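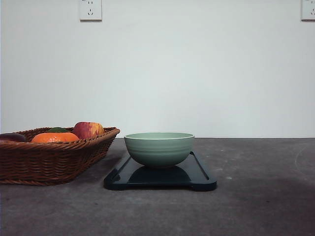 Iltbridge has published a planning guide and budget template for organisations buying their first bench-mounted picking cell. The guide is called Vida and is intended for food preparation, catering supply and small packing sites that have no automation engineer on the staff. It asks buyers to define the bench before they request a price for the arm. The worked case in the guide uses an ordinary layout, with a wicker basket of fruit on the left, a ceramic bowl on a dark tray to the right of it, and wall sockets behind. Each item in such a layout has a line in the template, including the power supply.

The template separates purchase cost from integration cost. Purchase covers the arm, gripper, controller and cameras. Integration covers mounting, cabling, guarding, risk assessment, commissioning and staff training. Iltbridge recommends that a further 15 per cent of the total be held back until acceptance tests have been signed off.
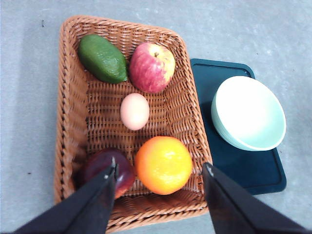 Gripper selection is treated as a separate budget decision. Mixed produce varies in size, firmness and surface, and a finger set specified for one item may be unsuitable for the next. Buyers are advised to list every item the cell will handle, with its smallest and largest expected width, and to send that list to suppliers with the request for quotation. Spare fingers should be priced at the same time.

"Most of the quotations we review are complete as far as the arm is concerned," said Kálmán Rácz, head of applications at Iltbridge. "The gaps are in fingers, fixtures and the hours needed to set them up." 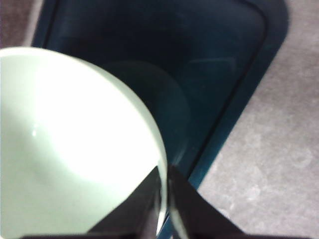

Gripper fingers at the rim of a pale green bowl. Containers should be included in the item list.

For acceptance, Vida proposes 100 cycles per item, followed by a mixed run of 500 cycles without adjustment to the cell. Dropped items, missed grasps and operator stops are logged separately. The log sheet is compatible with Duma, the company's maintenance record software.

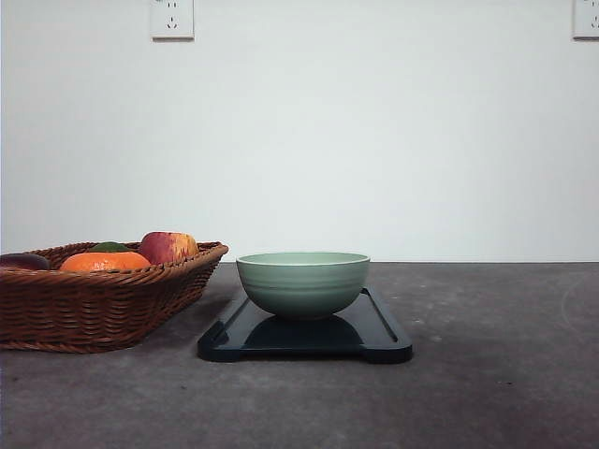 Bench layout with basket, tray and bowl. Clear surface should be entered in the template as usable area.

The guide was reviewed before release by Lilla Illés, purchasing manager at the catering supplier Zurel, which will use the template for its next equipment round in April.

Vida is available from Iltbridge on request and is free of charge to existing customers. Printed copies can be ordered under reference 387.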